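Roloner: Renderprüfung und Greifplanung für zweiarmige Manipulation

Stand: 01/11/2019
Pflege: Lovisa Ekström (Planung), Gareth Mottram (Perzeption)

Überblick

Roloner erzeugt simulierte Episoden in Wohnräumen und spielt sie gegen den Planer Kulia ab. Das Teilpaket Ulldale enthält 259 Episoden mit zwei Armen und Parallelgreifern. Gespeichert werden Kamerabilder, Gelenkwinkel, Greiferöffnung und die vom Planer angeforderten Zielposen. Reale Aufnahmen sind nicht enthalten.

Kameraströme

1. Handgelenk
Die Bilder werden im Koordinatensystem der Hand abgelegt und nicht aufgerichtet. Beschriftungen können deshalb auf dem Kopf stehen, etwa das Skip-Bo-Logo neben dem grauen Behälter. Der Texterkenner muss mit allen Drehlagen aufgerufen werden (Option rot=all), sonst fehlen Treffer in der Ausgabedatei.
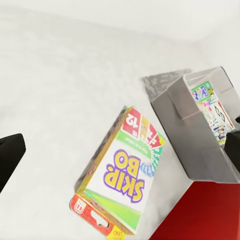 2. Kopf
Die Kopfansicht zeigt Arbeitsfläche und beide Arme und dient als Referenz für die Kollisionsprüfung. Kulia plant die Arme nacheinander: Der zweite Arm erhält die Trajektorie des ersten als bewegtes Hindernis. Bei Objekten nahe an der vorderen Tischkante wird der Anfahrvektor von oben eingeschränkt, weil der eigene Torso im Kollisionsmodell liegt.
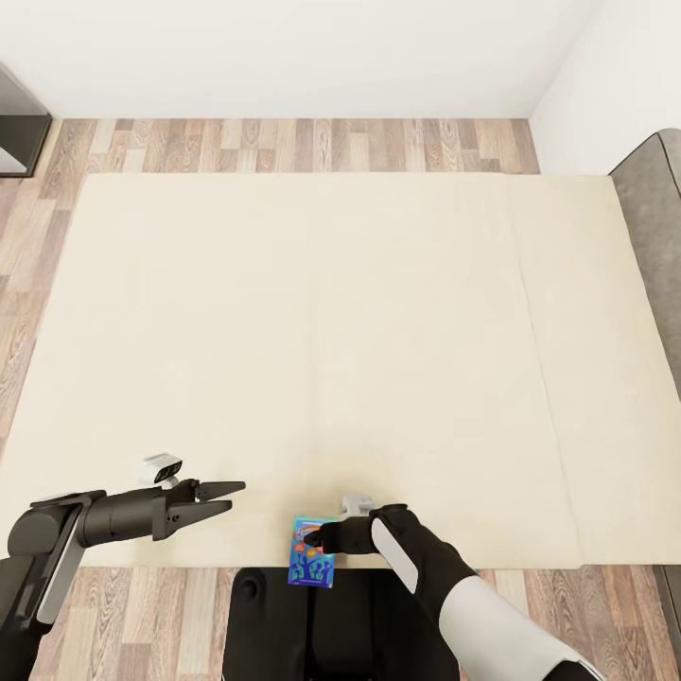
Die Schrittweite der Prüfung beträgt 40 ms. Größere Werte sind zulässig, führen aber bei schnellen Handgelenkdrehungen zu übersehenen Kontakten. Der Parameter heißt check_dt und steht in planer.cfg.

Segmentierung

Die Masken stammen aus dem Renderer und sind pixelgenau. Der Roboter erhält eine eigene Klasse, die Greiferfinger eine Unterklasse. Fingerpixel werden vor der Posenschätzung ausgeblendet. Ansichten ohne Zielobjekt bleiben im Datensatz; sie werden als Negativbeispiele geführt und dürfen beim Laden nicht verworfen werden. Große einfarbige Flächen liefern kaum Merkmale, die visuelle Odometrie fällt dort auf die Gelenkkinematik zurück.
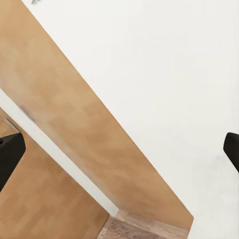 Abb. 1: Handgelenkansicht ohne gegriffenes Objekt, beide Finger am Bildrand.

Bekannte Einschränkungen

- Weiße Tische vor weißen Wänden: Die Kantenerkennung verschmilzt beide Flächen. Abhilfe über die Tiefenkarte, Schalter use_depth.
- Kleine Kugeln: Der Greifplaner Sibiya bewertet alle Anfahrwinkel gleich und springt zwischen Lösungen. Bis zur Korrektur Startwert seed=849 setzen.
- Werkzeuge in der zweiten Hand werden im Kollisionsmodell als Zylinder angenähert. Spitzen ragen unter Umständen aus der Hülle heraus.

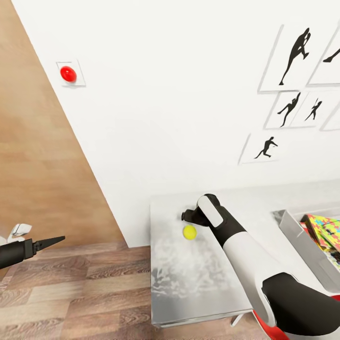
Abb. 2: Rechter Greifer über dem Beistelltisch mit gelber Kugel, links das schwarze Werkzeug mit kegelförmiger Spitze.

Aufruf

roloner replay --set ulldale --planner kulia --workers 4

Fehlermeldungen bitte mit Episodennummer und planer.cfg an Gareth Mottram. Änderungen am Posenformat vorher mit Lovisa Ekström abstimmen.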